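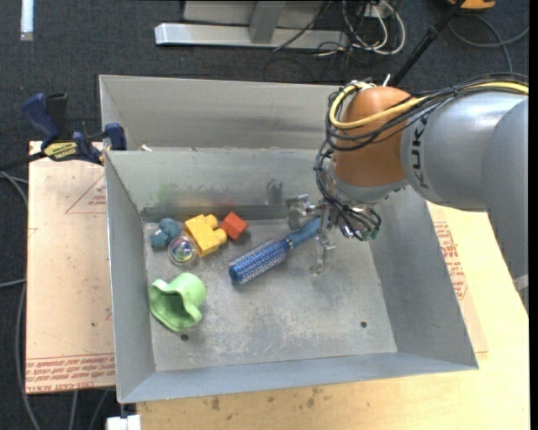 The bin as of this morning. Blue round brush on the right, toys over in the back corner.

gadisa_g
Posted December 27, 2020

Okay, I need some opinions from people who have been through this. We have a big open gray metal bin and it's where everything ends up when I clear the floor at night. I got it from Rarkow in October and I love it for how tough it is, but it has turned into a mixed bag of kid stuff and my stuff. Right now there's a hairbrush in with the blocks! I'd like to keep one big bin if I can. Do I divide it up or just give in and buy smaller boxes?

Gadisa Gashaw

tallpine20
Smaller boxes, no question. We had one giant tub for two kids and the only way to find anything was to dump it all out, so the floor was worse after than before. Shallow boxes, one kind of toy in each.

mrs_bermudez_st
Going to disagree with tallpine. Small boxes sound great until a four year old has to sort into them. Mine will throw things in one bin all day long, but ask her to put blocks with blocks and she's suddenly very tired. Keep the big one, I say. But get the brush out of there, those bristles grab every bit of fuzz and crumb in the bottom of a toy bin (ask me how I know).

gadisa_g
Ha, okay, fair. The brush is the one with the fat round head, and it's my good one too. I paid $20 for it at the Clenadis outlet and I'm not buying another.

rooster_mom
Hang a little basket by the bathroom door for brushes and hair ties! Changed my mornings completely. Also is that yellow block with the studs on more than one side one of the chunky kind? We had some that looked like that and they were the only toy that lasted through all three kids.

tallpine20
I still think you're all putting off the problem. A deep bin hides things. We found a library book in ours, and it was way overdue.

mrs_bermudez_st
A library book is a you problem lol

dwell_in_mess
Middle road here: keep the metal bin and drop one fabric tote inside for the small pieces. I use a Disard tote, but any soft one will do. Big lumpy toys go loose around it. Measure first, because I didn't and had to return mine.

gadisa_g
I like the tote idea a lot, and I'm stealing the basket one too. Does the Disard one stand up by itself when it's empty, or does it flop over?

dwell_in_mess
Flops a little. Put a few blocks in the bottom and it stays up fine.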